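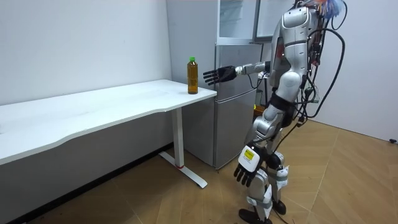

Start Kino Serien Bücher Meinung Archiv Kontakt

Gebt uns die Pause zurück!

Neulich saß ich im Farix in der vorletzten Reihe, es lief »Gavrilă«, 139 Minuten Familiensaga über drei Generationen Schafhirten, und ziemlich genau in der Mitte, als die Großmutter den Brief in den Ofen legt, ging das Licht an. Kein Filmriss, keine Panne, kein Feueralarm. Auf der Leinwand stand in weißen Buchstaben das Wort PAUSE, und durch den ganzen Saal ging ein Laut, den ich seit Jahren nicht mehr gehört hatte, so ein kollektives »Oh!«, halb empört und halb selig.

Ich war begeistert. Ich bin es immer noch, und deshalb muss ich jetzt ein bisschen schwärmen.

Wer nach 2000 mit dem Kinogehen angefangen hat, kennt die Pause wahrscheinlich nur aus Erzählungen, oder aus der Schweiz, wo sie sich in manchen Häusern tapfer hält. Dabei gehörte sie bei den ganz großen Filmen einmal fest dazu. »Lawrence von Arabien« hat eine, »Ben Hur« hat eine, »2001« hat eine, und zwar an einer Stelle, bei der mir heute noch die Nackenhaare hochgehen. Diese Filme sind um ihre Pause herum gebaut wie ein Haus um seine Treppe. Man schneidet sie im Fernsehen weg und wundert sich, warum die zweite Hälfte plötzlich so hereinstolpert.

Und jetzt kommt der Einwand, den ich jedes Mal höre: Die Pause reißt mich raus! Ja, natürlich reißt sie dich raus. Das ist doch das Schöne! Im Theater beschwert sich auch keiner, in der Oper schon gar nicht, dort zieht man sich für die Pause sogar extra gut an. Nur im Kino tun wir so, als sei die Versenkung ein rohes Ei, das beim ersten Lichtstrahl platzt. Ein Film, der nach einer Viertelstunde Foyer nicht mehr trägt, hat vorher auch nicht besonders gut getragen. »Gavrilă« trug. Ich stand mit einem lauwarmen Kaffee neben dem Garderobenständer und dachte die ganze Zeit nur an diesen Brief.

Was im Foyer passiert

Neben mir stritten sich zwei Frauen, die sich offensichtlich nicht kannten, darüber, ob der Onkel vom Verkauf der Weide gewusst hat. Die eine war sich vollkommen sicher, die andere hatte einen Blick bemerkt, am Brunnen, ganz früh im Film, und ich hatte den Blick nicht bemerkt und hätte am liebsten sofort zurückgespult. Ein älterer Herr mischte sich ein, dann ich, dann der junge Mann vom Tresen, der den Film schon dreimal gesehen hatte und mit zusammengepressten Lippen dastand wie jemand, der ein Geheimnis bewachen muss. (Er hat dichtgehalten. Respekt.)

So ein Gespräch gibt es nach dem Abspann nicht. Danach wissen alle, wie es ausgeht, man sucht den zweiten Handschuh und schaut, wann die Bahn fährt. In der Pause weiß man genau die Hälfte, und mit einer Hälfte im Kopf wird jeder zum Drehbuchautor! Ich hatte mir bis zum Gong drei komplette Fortsetzungen ausgedacht. Alle drei waren falsch, eine davon finde ich bis heute besser als die echte.

Wir kennen dieses Gefühl ja eigentlich gut, wir nennen es nur anders. Zwischen zwei Folgen einer Serie tun wir nichts anderes als spekulieren, wir schreiben einander nachts Theorien, wir hören Podcasts, in denen fremde Leute ihre Theorien vortragen. Jahrelang hieß es, das Publikum habe keine Geduld mehr für Unterbrechungen, und gleichzeitig lebt eine ganze Erzählform davon, dass sie im richtigen Moment abbricht. In Indien hat das Kino diese Lust nie aufgegeben, dort ist der Moment vor dem Interval eine kleine Kunst für sich, auf den hin geschrieben und geschnitten wird. Ich habe im Dezember an einem verregneten Nachmittag drei solche Filme hintereinander gesehen und war danach völlig erledigt und sehr glücklich.

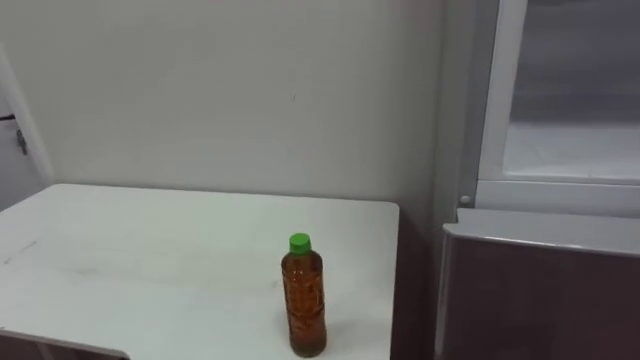

Die Sache mit der Länge

Über zu lange Filme wird gerade viel gejammert, auch von mir. »Trarkex« zum Beispiel, diese Weltraumoper mit den singenden Monden, habe ich mit übereinandergeschlagenen Beinen und wachsender Verzweiflung zu Ende gesehen. Ich weiß bis heute nicht, wie der Kommandant an Bord der Fähre gekommen ist. Als ich von der Toilette zurückkam, war er eben da. Ein Bekannter sagt, es sei die beste Szene des Films gewesen, sie habe kaum zwei Minuten gedauert, und ich glaube ihm jedes Wort und ärgere mich jeden Tag ein bisschen.

Mein Verdacht: Viele dieser Filme sind gar nicht zu lang. Sie sind am Stück zu lang. Gebt »Trarkex« eine Pause nach dem ersten Mondchor, und die Leute kommen summend zurück in den Saal. Man könnte die Langsamkeit am Anfang der zweiten Hälfte wieder genießen, statt im Dunkeln auf die Uhr zu schielen und die anderen Leute damit zu blenden.

Allerdings muss die Pause an der richtigen Stelle sitzen, und da werde ich streng. Eine Unterbrechung mitten im Satz, weil der Tresen noch Eis verkaufen möchte, ist ein Verbrechen. Das habe ich als Kind oft erlebt, im alten Pirer mit seinen 400 Plätzen und den knarzenden Klappsitzen, wo der Eisverkäufer mit Bauchladen durch die Reihen zog und der Held währenddessen mit offenem Mund von der Leinwand verschwunden war. Geliebt habe ich es trotzdem, aber da war ich neun und es gab Eis.

»Gavrilă« macht es richtig, und das liegt an Duangjai Petchrat, die den Film geschnitten hat. Sie hat die Pause schon im Rohschnitt mitgedacht, und das spürt man. Die letzten Minuten davor werden immer stiller, die Musik zieht sich zurück, bis nur noch der Ofen zu hören ist – und dann das Licht. Nach der Pause beginnt sie mit einer langen Einstellung auf die leere Weide, Wind, ein Tor, das schlägt. Da darf man sich hinsetzen, da darf die Popcorntüte noch ein letztes Mal rascheln, und trotzdem ist man sofort wieder drin. Das ist so klug gemacht, dass ich am liebsten geklatscht hätte. (Eine Reihe vor mir hat tatsächlich jemand geklatscht.)

Mein Wunschzettel

Ich verlange ja gar nicht, dass jede Komödie halbiert wird. Eine flotte Verwechslungsgeschichte soll bitte durchrasen, und bei Horror wäre ich ernsthaft beleidigt, wenn man mich mittendrin ans Licht ließe. Aber alles, was deutlich über zwei Stunden geht, sollte wenigstens darüber nachdenken. Regie und Schnitt sollten die Stelle selbst bestimmen, und die Kinos sollten sie dann auch respektieren. Das Farix hat während der Pause übrigens leise die Filmmusik laufen lassen, ohne Werbung, ohne Trailer, und ich möchte diese Entscheidung in Gold rahmen.

Ja, eine Viertelstunde mehr pro Vorstellung kostet Geld, der Saal ist abends ohnehin knapp belegt mit Anfangszeiten. Dafür war die Schlange am Tresen so lang, wie ich sie dort noch nie gesehen habe, und im Saal 2, dem kleinen mit den 38 Sitzen, läuft der Film nun schon in der siebten Woche. Ich gehe noch einmal hin. Diesmal achte ich auf den Blick am Brunnen, und falls die beiden Frauen wieder da sind: Ich stehe beim Garderobenständer.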